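Float loading: half in, then plants himself. Any ideas?
Posted in Horse Handling and Groundwork

Posted by Miyuki Kobori

Hi all, long-time reader, first-time poster, so be gentle with me!

I've got an 11-year-old stockhorse gelding called Aden who came to me in July from a property out past Dundetville. He's a lovely sort, quiet to shoe, good in traffic, will stand tied up at a comp all day with a hay net and not a worry in the world. The one thing he will not do is get on my float. Well, he will get half on. Front feet up the ramp, head in, big sniff of the feed bin, and then he plants himself and that's it. If I ask for another step he sort of leans back, thinks about it, and goes out the way he came in, usually faster than I'd like.

The annoying part is that he travelled to me without any drama. The previous owner sent him down on a truck with a couple of others and he walked off it looking half asleep. So I know he can travel. My float is a straight load double with a centre divider and a rear ramp, nothing flash but it's sound, the floor was replaced before I bought it and I've had the brakes done.

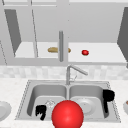

What I've tried so far: feed in the front (he eats what he can reach and leaves), a mate behind him with a lunge rope (he got worried and went off the side of the ramp, never again), and parking next to the fence so there's only one way to go. The fence helped a bit. I also tried just leaving him at the bottom of the ramp and being boring until he offered something, but I ran out of daylight before he ran out of patience.

There's a ridden clinic at Haworth I'd really love to take him to and it's a good two hours on the road, so I'm not keen on getting him on by brute force and then having him stew the whole way there. Has anyone had one like this? Do I need a different float, or am I just doing it wrong? I'm happy to hear it's me, it usually is.

He doesn't bite or kick, by the way, and he's been seen by the vet and the dentist since he arrived. All fine.

Thanks in advance, and sorry about the essay!

Posted by Hatsue Katayama

Hi Miyuki, welcome! I had a mare who did precisely this and I remember the feeling well, standing on a ramp in the rain with everyone else already gone home.

The first thing that jumped out at me is the truck. A truck is wide and light and he had company. A straight load with the divider in the middle is a narrow dark slot, and from his point of view you're asking him to walk into a cupboard. So before anything else, if your divider swings across or comes out, get it out of the way and open the front jockey door so there's daylight in there. My mare changed her mind about the whole business when I did that. She still stopped, but she stopped further in!

Then I'd forget about loading altogether for a couple of weeks and work on him going backwards. I know that sounds back to front. But if he's rushing out, he hasn't learned that he can leave slowly, and a horse who thinks the exit is an emergency won't ever relax going forward. 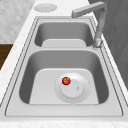

So what I did was ask for one foot on the ramp, stop, scratch on the wither, then ask her to back that one foot off. Then two feet, and back off again. I always asked for the back before she decided on it herself. It gets very dull and that's what you want. Once the front feet are dull, go for the hind feet, and expect that to be the sticky bit, it nearly always is. With a lot of them the problem is the moment the hind feet meet the ramp, the noise and the hollow feel of it. You can practise that separately. I laid an old stable mat over some boards in the yard and led her across it every day on the way to her feed. No float in sight.

Also practise sending him forward from the shoulder on the flat, with a dressage whip to tap (not smack) just behind the girth. Stop tapping the instant he shifts weight forward, even if the foot hasn't moved yet. If he won't go forward off a light tap in the paddock he certainly won't in front of a float.

I kept sessions to ten minutes or so and always finished while she was still going well. I was dreadful at this part, I always wanted one more.

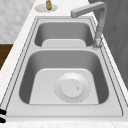 When he does walk right in, please don't rush round and throw the ramp up. Let him stand, let him have a bit of lucerne, back him out, go and do something else. And when you do start closing up, it's breeching bar (or bum chain, whatever you've got) first, then ramp, and only then tie his head. In reverse on the way out, head untied first. I've seen a horse go back against a tied rope with the back open and I never want to see it again.

First trip, I'd go round the block and home. Drive like you've got a full cup of tea on the dash. Corners are what scare them, far more than speed on a straight road, and a horse who's had to scramble through a roundabout will remember it next time you drop the ramp.

If your clinic is soon, I'd honestly be asking if someone with a truck has a spare spot and let him go that way this once. Good luck, and do tell us how he goes! A pat for Aden from me.

Posted by Dalell

get an angle load. sold my straight load, paid over 200 bucks in fees and ads to shift it and would do it again tomorrow. horse walked straight on the new one

also check the ramp isnt slippery, mine was shocking when the rubber wore down 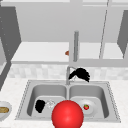
Should I put travel boots on him while we're still practising?
Leave them off until he's loading calmly, unless he already wears them without fuss. Plenty of horses walk like they've got flippers on the first time, so let him get used to them in the yard or stable first, then bring them back in for the proper trips.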